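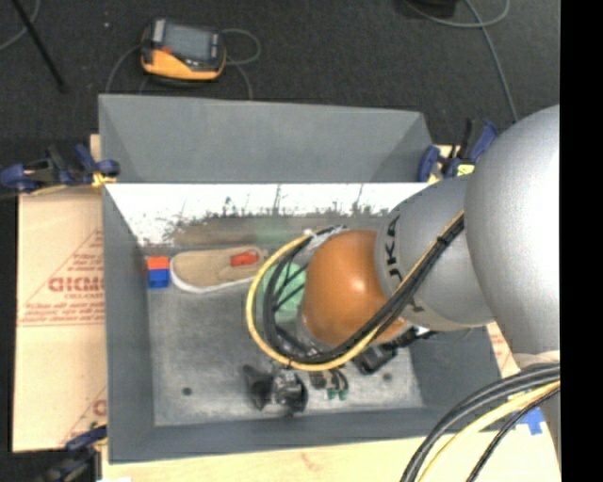 Bin sort: shoes and toys, please read

Quick one before the August numbers get any older. The Ridach bins are still coming in mixed. Shoes in with blocks, blocks in with who knows what. We got through 3,000 items last drive and 300 of them had to be sorted twice. Too many!

So, for this round:

Shoes go in pairs. Tie the laces together or use a rubber band. A single shoe goes in the odd shoe bin by the Mamier shelves, we hold it 36 days and then it goes to recycling.

Blocks and other small toys in a zip bag, with the bag closed. They slide into the corners of the big gray bins and get missed when we tip them out.

Nothing under a shoe. Check the floor of the bin befor you call it empty, corners too.

Scuffed soles are fine. Holes in the sole, no.

Labels on the short side of the bag, they keep ending up on the bottom. New rolls are in, 2,000 stickers, so no more masking tape.

Next pickup is 28 November 2023, Gunawan entrance, not the front. Bags need to be there when doors open. Questions to the usual adress.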